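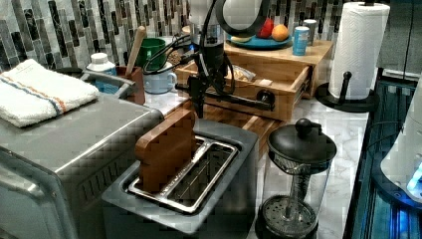 Rekha Upadhyay wrote in to ask whether you can compare two grippers fairly without buying a force sensor. Yes, you can! All it takes is one arm, a few kitchen things and some patience with a spreadsheet.

Home Guides Grippers Arms Cameras Contact

I've been putting the Kindik parallel gripper up against the softer Dritley pads, and I'm having a great time with it. The steps I use:

1. Bolt on the first gripper and run the open and close routine in Tulla until the reported width stops drifting. Mine took 41 cycles from cold, so don't skip this.

2. Pick one small job and stick with it. I love a wooden bread slice and a toaster slot. The slice is stiff, it never crumbles, and a slot shows up a crooked grip right away.

3. Set the closing force to 70 percent for both grippers. Start lower if you're nervous (I was!) and work up.

4. Tape marks on the counter for the arm base and the toaster. Small shifts will wreck your numbers.

5. Check the wrist camera before you log anything. You want both fingers showing near the top of the view, and a good stretch of work surface beyond them.

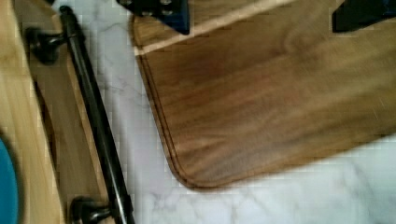
Wood grain is great for focusing, by the way, and a groove or a board edge gives you a clean line to check for blur when the arm moves. If the line smears, slow the wrist down or shorten the exposure, then try again.

6. Run the job, swap grippers, and run it again with the same saved path. Log every try, good or bad. My sheet has 1124 rows now and I still enjoy adding to it.

7. Sort the misses by type: dropped, tilted, or never picked up. With the Dritley pads nearly all of mine were tilts, so I moved the grasp point closer to the middle of the slice, and wow, what a difference.

Keep the Tulla config file for each gripper in its own folder. I mixed mine up once and had to redo 276 runs.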